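Matte white surface

A matte white surface is a pale, low-gloss finish used on worktops, shelving and wall panels. It scatters incoming light in many directions and shows little or no mirror reflection.

Composition

Most matte white coatings consist of a binder, a white pigment and a flatting agent. The pigment is usually titanium dioxide. The flatting agent, often fine silica, roughens the dried film at a microscopic scale.

Appearance

Perceived color depends on the light source and on nearby objects. A single panel may look bluish in one area and gray in another. Shadows on it tend to have soft edges under diffuse light, and dark objects stand out strongly.

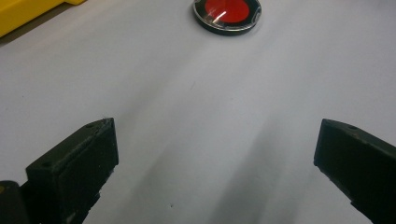
Care

Matte finishes are cleaned with a damp cloth and mild soap. Abrasive pads can polish the film and leave shiny patches. In a wear test at the Brekov workshop in Turkville, Jagadeesh Pillai recorded visible polishing on 3 of 196 painted panels after 944 dry rubs. The remaining panels were rubbed to 1,360 strokes and showed no change in gloss.

See also

Gloss (optics)
Diffuse reflection
Flat paint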